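About Murnwood
Home-built robots, from a shared workshop and a lot of spare bedrooms
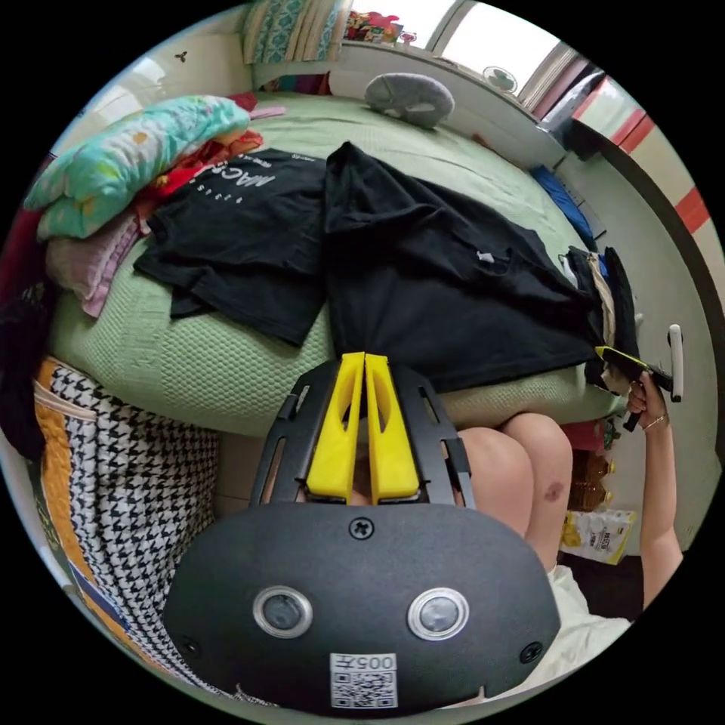 Lizelle Magagula thinks we should put the folding first on this page, ahead of the arms and the electronics, and she has been telling us so since February. Clothes are the hardest thing any of us has tried to teach a machine, she says, and people who come through the door wanting to build a robot ought to know that a T-shirt will keep them busy longer than the wiring will.

So, folding first! Murnwood is a members' workshop for people building robots at home. We have 27 members, two long benches, a drill press older than most of us, and a shelf of half-finished grippers that anyone may borrow from (please put the screws back in the right jar). Most of the building gets done at our benches, but the trying-out happens in members' own homes, on their own beds and kitchen counters, with whatever laundry is there that week. We love this part. A shirt laid out on a clean bench is easy. A shirt half under another shirt, on a knitted bedspread, with a pillow in the way, is a real problem, and you learn a great deal from it in one afternoon.

How we got going

Colm Moriarty and Fidelina Taipe started the workshop with a single arm called Runaretti. It was meant to pick up socks and mostly picked up the corner of the rug, but it drew a crowd, and by the end of that winter there were enough of us to rent the unit on Karaca Lane. We signed the lease on April 15, 2019, and spent the whole first evening arguing about where the solder station should go. It has moved twice.

What we're building now

Our main shared project is Geteo, a two-finger arm small enough to clamp to a bed rail or a table. The fingers are on their ninth shape or so. Lụa Chu draws them, prints them, hates them and draws them again, and the latest pair is softer at the tip, so it pinches a hem without dragging the rest of the shirt along. Ciarán Gallagher looks after the software side and keeps the log of every fold our members have shown by hand. The log stands at 961 folds as of this update, and 89 of those are fitted sheets, bless everyone involved.

Members also bring their own projects. There's a plant waterer on a rail, a very slow chess arm, and a thing that sorts buttons by color and is wonderful to watch.

Joining in

You don't need to know anything about motors or code. If you can hold a screwdriver, someone will find you a bench spot and a first job, usually swapping a set of fingers or running cable. Parts are shared at cost, and drawings stay on the workshop drive for any member to change. Kids are welcome with a grown-up. Bring closed shoes, and bring laundry if you have it, the more awkward the better. We're especially short of cardigans.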